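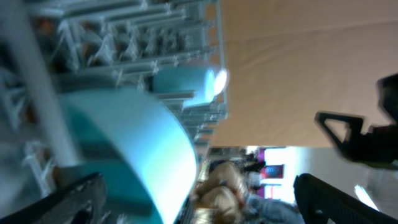
Do you store rolls lying down or standing up on open metal shelving?

Lying down, as long as the shelf is deep enough to hold the whole roll. If the ends hang out into the aisle, stand them up in a bin on the floor.

Stockroom & Storage board
Started by Timo Stöcker, July
11 replies | 4 shares | Print | E-mail this thread

timo_s wrote:
OK so that's the short version my boss gave me, and I'm wondering what the rest of you do. We've got tall metal racks along one side, the kind with a million bars and brackets, and a mix of stuff that refuses to stack. Rolls are the worst. They're fine until you pull one out and then the next one decides to come too! I've been laying them flat, one deep, ends facing out so I can grab them, but it eats up so much shelf.

packrat_lou wrote:
One deep is a luxury, lol. We go two deep and put a strip of foam pipe cover along the front edge of the shelf. Cheap, ugly, stops the rolling. If yours are Dratex shelves the front lip is so low it might as well not be there.

timo_s wrote:
They're Pallance I think? The label's long gone. Pipe cover is a great idea though, I've got a bunch left over from the water heater.

Verena Ortner wrote:
I'm going to disagree with laying them down at all. We had film on rolls that sat on its side for a whole winter and every one had a flat spot, and it never fed right after that. Standing up, on the core, always. I'd give up the floor space.

packrat_lou wrote:
Depends what's on them, Verena! Film, sure. Wrapping paper or fabric, I've never had a problem.

Verena Ortner wrote:
Maybe, but he didn't say what his were, and I'd hate to see him find out the hard way.

timo_s wrote:
Fair, should have said. It's mostly padding and wrap, nothing that goes through a machine, so a flat spot wouldn't kill me. The other half of my problem is big flat cardboard. We break down the large cartons and save the good sheets, and they slide down every single time. 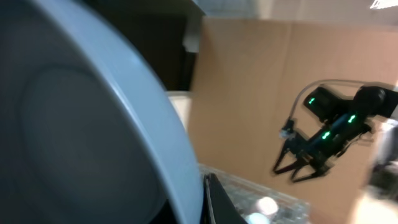 I've tried leaning them against the wall, tried a bungee cord, tried wedging them behind the rack (bad idea, you can never get the back one out). Right now I'm leaning toward building some kind of slot, like a plate rack but huge. Has anyone bought one of those Kaufmann dividers, or is it all just bent wire for too much money?

gluegun77 wrote:
Bent wire for too much money. Two 2x4s screwed to the floor with a gap between them, done. Mine's held up through three moves of the whole shop.

Verena Ortner wrote:
gluegun is right on that one. Keep the gap narrow or they sag in the middle and curl.

packrat_lou wrote:
And get rid of half of it! You don't need that much cardboard. I say this as someone with my user name.

timo_s wrote:
Ha, OK. I'll do the 2x4s and the pipe cover and see how far that gets me. Still not standing the rolls up, sorry Verena.

Verena Ortner wrote:
Check them in the spring and let me know.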